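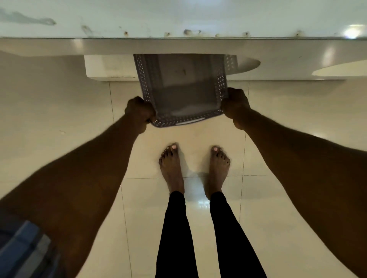

Best way to pack small stuff in plastic baskets for a short move?

Asked in Home & Storage > Organizing
2023-12-09

Moving out of a furnished room at Wanero into a smaller one in the same complex, Pornora side. I have until the end of the week and no car. So everything goes by hand, down one set of stairs and up another.

What I've got: gray plastic baskets, the kind with holes all over the sides. Food containers with lids, a lot of them, different sizes and not one brand. A desk organizer with little compartments, full of markers and other junk. Some boxes with bits and pieces in them (sewing stuff, batteries, chargers).

Thinking of using the baskets as the moving boxes, because I own them already and don't want to go hunting for cardboard. But the last time I did this, in June, I just threw everything in and spent the whole evening picking pens and buttons out of the bottom. Small things went right thru the holes too. Lost a sim card that way, never found it.

So my questions

- do you empty the desk organizer or move it full?
- do lidded containers go in empty or should I put the small stuff inside them?
- is lining a basket worth it or just more trash

Also the baskets have been living under the counter and they're a bit grubby. Wash first or after? I'd like to do this in one evening if possible. Thanks in advance

3 answers

Answer by Quan
Marked helpful by 16 people

Did pretty much this same move twice. Use the baskets, they're fine. Cardboard is worse on stairs, no handles.

Wash before. You'll be putting food containers in there. Warm water, dish soap, an old toothbrush for the holes, then stand them upside down on a towel. Overnight if you can, water hides under the rim and you'll get a drip on whatever you pack first.

Organizer: move it full, but not the way it is on your desk. Take out anything taller than the organizer itself (rulers, scissors) and carry those flat somewhere else. Markers stay in if the caps are on tight. Check every cap. I ruined a pillowcase. Tiny things like clips and erasers come out of the compartments and go in a small lidded container, the smallest one you have.

Then the order:

Put the biggest food containers in first, lids on, flat, pushed up against the far end. They make a wall. The organizer goes in the space that's left, standing up the right way, snug against them. If it wobbles stuff a dish towel or a pair of socks down the side. You want it so tight that you can tilt the basket a little and nothing slides. You WILL tilt it on the stairs.

Lidded containers, yes, put small stuff inside. But sort it as you go, one kind of thing per box. Sit down somewhere comfortable and do it with the boxes next to you, don't do it standing at the counter or you'll rush. And test the lid before you trust it. Hold the box level by both ends, tip it over onto your hand, give it a shake. If the lid pops now it'll pop on the stairs. Bad lids get a rubber band.

Lining: only if you have loose things in there. One sheet of newspaper is enough. If everything is inside something else you don't need it.

And don't fill over the rim. I know it looks like there's room 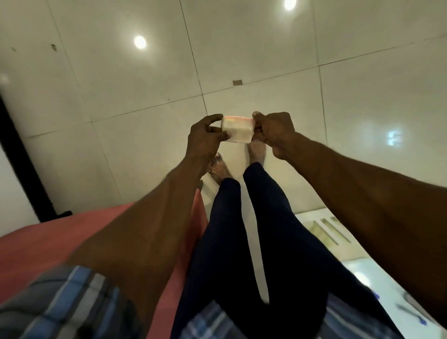 Retico replied: agree on the rubber bands but they slide off smooth plastic when the box is bigger than your hand. Painter's tape across the lid and down both sides, comes off clean. Also write on the tape what's in it, you can't always tell through frosted plastic at night when you're tired and just want the phone charger.

Quan replied: ok yes tape is better. I only had rubber bands.

Answer by guest

just use bags. Baskets are heavy for no reason. I moved my whole kitchen in 5 shopping bags and only broke one mug

(Reply from the asker: thanks but bags are how I lost half my pens the time before last)

Answer by Retico
Marked helpful by 2 people

Adding my own since the reply box is tiny.

Mostly the same as Quan. Couple of things I'd do different. I don't start with the big containers, I start with the organizer, because it's the thing with no lid and the one you'll be fiddling with the longest. Set the basket on a table, not on the floor, your back will thank you. Organizer at the end nearest you, containers behind it. Then you can still reach down into the compartments and fix things after it's all in.
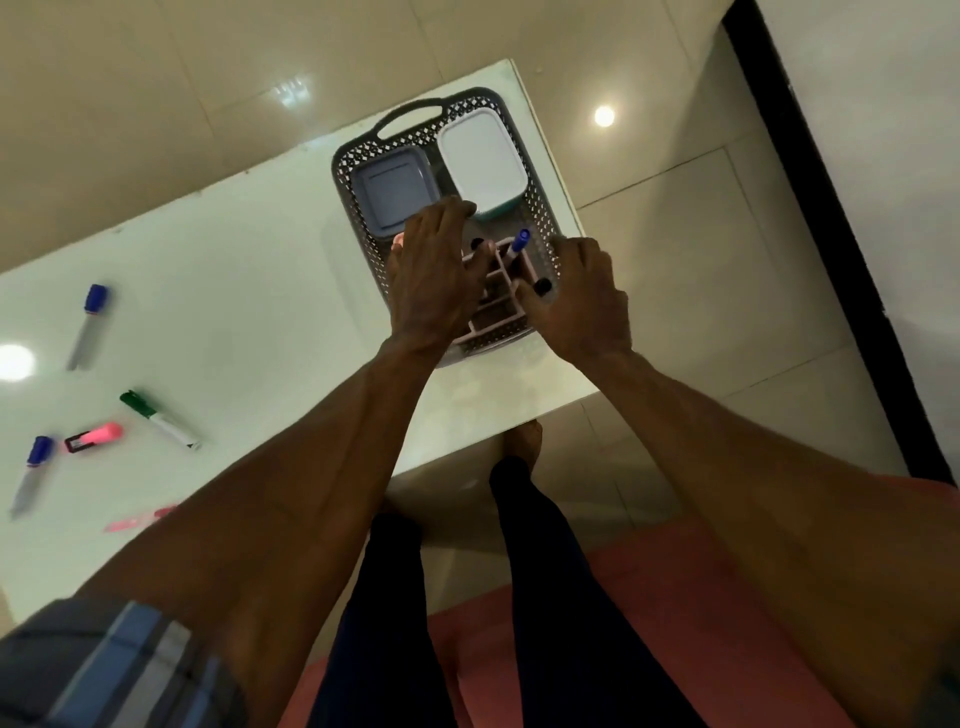
Last thing that goes in is whatever you need first at the new place. For me that was tape, scissors, a marker and the kettle cord. Scissors with the blades wrapped in a sock.

Weight. Weigh one basket if you've got a kitchen or luggage scale, it's easy to go overboard with jars. My empty one is 900 grams which suprised me, I thought they weighed nothing. Check your handles too, some of the thinner baskets flex a lot when you lift from the ends, so put a hand underneath on the stairs.

Don't stack one full basket on another unless the bottom one has a flat top to it. Organizer sticking up = whole thing tips.

When you get there don't unpack the small boxes right away. Put the basket where it's going to live and take out only the food containers. Mine sat like that for a couple weeks no harm done.

Asker commented: Did the wash tonight, baskets are drying in the shower. Going with organizer first and tape on the lids. Found two dead pens already so thats less to carry. Will mark this answered once I'm over there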